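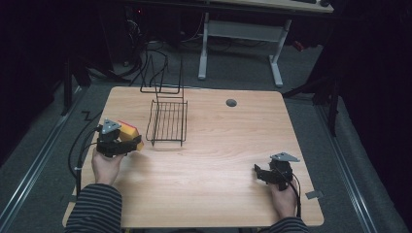 The yellow sponge and the wire rack on the tabletop.

Lunell Sponge and Rack – read me first

Welcome, and thank you for taking an interest in such a small corner of housekeeping! Lunell is a collection of short recordings about one everyday chore, putting a kitchen sponge away on its rack, and these notes should tell you what is in the folder and how we went about it. It belongs to the larger Grament set of household tasks, and if you have already used the dishcloth part you will find the folders laid out in much the same way.

What is on the table

We kept things simple. There is a light wooden table, a rectangular sponge with a yellow body and a red scouring layer, and a black wire rack with parallel bars for a floor. We did think about adding a faucet and a basin, but the sponge and the rack turned out to be plenty to be getting on with, and the basin went to the Makris part instead.

What happens in a recording

Each one starts with the sponge lying somewhere on the wood and is meant to end with it resting on the bars. Either hand may do the work, and passing the sponge across is fine. Which way up it lands is left to the person, so please don't read anything into the red side being on top or underneath – we have all got our own habits at the sink. If the sponge is dropped we leave that in, and the person simply picks it up and carries on.
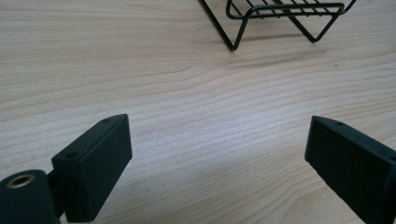
The rack from low down, with its bent wire legs on the wood.

The rack is light and it does like to wander. A firm push with the sponge can slide it a little way over the table, and we let it stay where it ends up until the next recording begins. If you need it in one fixed place, the folder called "steady" is the one for you.

How much there is

There are 1010 recordings in all. Of these, 400 have the rack near the middle of the table and 200 are the steady ones; the rest move it about more freely. They are spread over 7 folders, each with its own short notes file, and we would gently suggest reading those before you mix folders together.

Known rough spots

The pale wood catches the light, and bright patches can wash out the grain. A few labels in the oldest folder still say "scrubber" where they should say "sponge". We plan to fix those when Arum, the next round, goes up in August.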